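Blocks, Shapes and Sorting: The Math Hiding in Your Toy Box

By Myfanwy Rosser

Get out some wooden blocks. Any old ones will do, and if they live at the bottom of a box under the train tracks, dig them out!

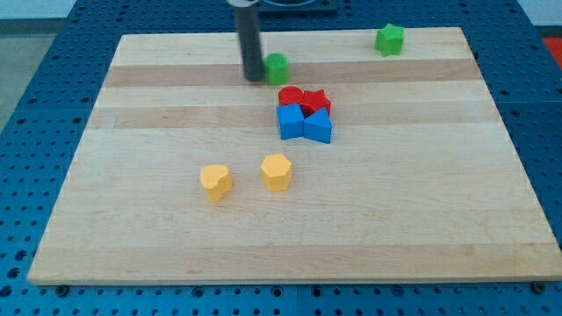 Small painted blocks are some of the best thinking toys ever made, and you are never too old for them. I am a grown-up and I keep a bag of them in my desk. Let's find out what a block can tell you.

Flat shapes and solid shapes

Draw a circle on a piece of paper. It's flat. You can't pick it up and roll it across the floor. Now find a block with a round top. Look straight down on it and you see a circle, but look from the side and it's something else. It has height! A solid shape like this is called a cylinder (say SILL-in-der). A soup can is a cylinder. So is a new piece of chalk.

You can think of a cylinder as a circle that has been stretched upward. Lots of blocks work the same way. Stretch a square up until it is exactly as tall as it is wide and you get a cube. Stretch a triangle and you get a triangular prism, which is the shape of a tent or a wedge of cheese. (Prism rhymes with "is 'em," sort of.)

What about a star? Stretch a star and you get a star block. It does have a long math name, but even Baldur Brynjólfsdóttir, who taught me geometry, just said "star." A heart block is a stretched heart.

Faces, edges and corners

Solid shapes have parts, and the parts have names.

A face is a flat side. Put your palm on it and it feels like a tiny table.
An edge is the line where two faces meet. Run your fingernail along it.
A corner is the pointy place where edges come together. Math books often call it a vertex.

Pick up a cube and turn it over in your hand. It has 6 faces and every one is a square the same size. That makes a cube very fair, so most dice are cubes. Whichever face it lands on, it's just as happy.

Now try a cylinder. The top is a flat circle and the bottom is a flat circle, but the side just goes around and around with no corner anywhere. Lay it down and give it a push. Off it goes! Then push the cube. It slides a bit, or tips, and stops.

Try the star next. Will it roll? Make a guess before you try it, and say your guess out loud so you can't change it afterward.

Sorting, and sorting again

Sorting means putting things together that are the same in some way. The fun part is that you get to choose the way.

Say you have red, blue, green and yellow blocks in a jumble. You could sort by color, with all the reds in one group, all the blues in another, and so on. When you finish it looks very neat. Now mix them up and sort them by shape. The red cylinder has to leave the red star and go and stand with the green cylinder. The red star has to find the green star. Same blocks, different families!

Could you do both at once? Yes, you can! Take a big sheet of paper and rule it into boxes like a tic-tac-toe board, with more boxes if you need them. Write colors along the top and shapes down the side. Every block now has one box where it belongs. A blue cube goes under "blue" and across from "cube." If you have no yellow cube, that box stays empty, and an empty box tells you something too. People who study plants, bugs, rocks and stars all make charts like this one.

Lacey Heywood's class at Sutcombe tried it in April with blocks and then went on to do it with buttons, which was much harder, as some of the buttons were striped and nobody could agree where they went. They had a terrific argument about it. Good sorters argue a lot.

Play "What's My Rule?"

You need a friend and a pile of blocks.

1. Think of a secret rule, such as "it can roll" or "it has a point."
2. Put two blocks that follow your rule on a tray or a cutting board.
3. Your friend picks another block and asks, "Does this one belong?"
4. Answer yes or no. If yes, it goes on the board. If no, it stays off.
5. Keep going until your friend can say the rule.

Start easy. Later you can use sneaky rules, like "it's red OR it's a star." Elsie Rowbotham, age 10, sent me this one: "It has a curvy bit somewhere." Cylinders go in and cubes stay out, and hearts go in too. It took me ages!

Build a pattern

Lay your blocks in a row: red, blue, red, blue. What comes next? Easy. Now make a row where the colors follow one pattern and the shapes follow a different one. Red cube, blue cube, red star, blue cube... hang on, is that a pattern yet? Add a few more and see if you can make it repeat.

Words to keep

Cylinder: a solid with two flat circles and a curved side.
Cube: a solid with square faces all the same.
Prism: a solid with two matching ends and flat sides between them.
Vertex: a corner. For more than one, say vertices (VER-tih-seez).

Something to try tonight

Go into the kitchen and hunt for a cylinder, a cube and a prism. The prism is the tricky one. Check the cheese.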